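Ticket 292 – Push-button switch parts, sorting and boxing
Opened: 2021-10-18
Reporter: Thilini Haque
Assigned to: Bernd Fuchs
Priority: low

Problem
Boxes returned to the Unville store with parts missing against the pick sheet. Reporter asks whether the switches go astray at the dish or at the box.

Step 1. Check the stock list
List shows 84 switches, 2 short of the January figure. Lids not listed separately – entry added by Bernd.

Step 2. Check the table
Light blue dish: one push-button switch, green base, near the rim. Round white item with raised lip: a few small dark specks on the inner face, no action. Pink plate: empty. White lunch box: center of the table.

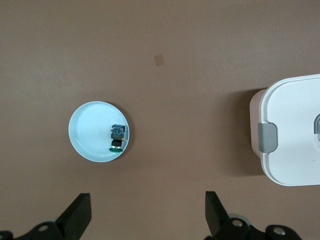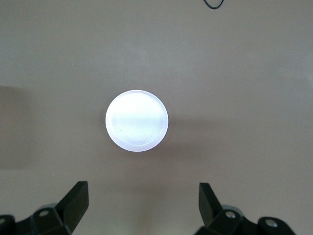
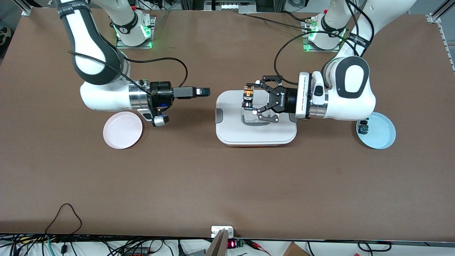

Step 3. Compare against the pick sheet
Sheet calls for the green switch to be boxed last. Row 11 has it under the old part name, so it is skipped when the sheet is sorted by name. Row corrected.

Step 4. Recount
Handed to Parveen Wickramasinghe. Both missing switches were in the Paiva drawer – moved back and entered.

Status
Pending reporter confirmation. Close if no reply after the next return.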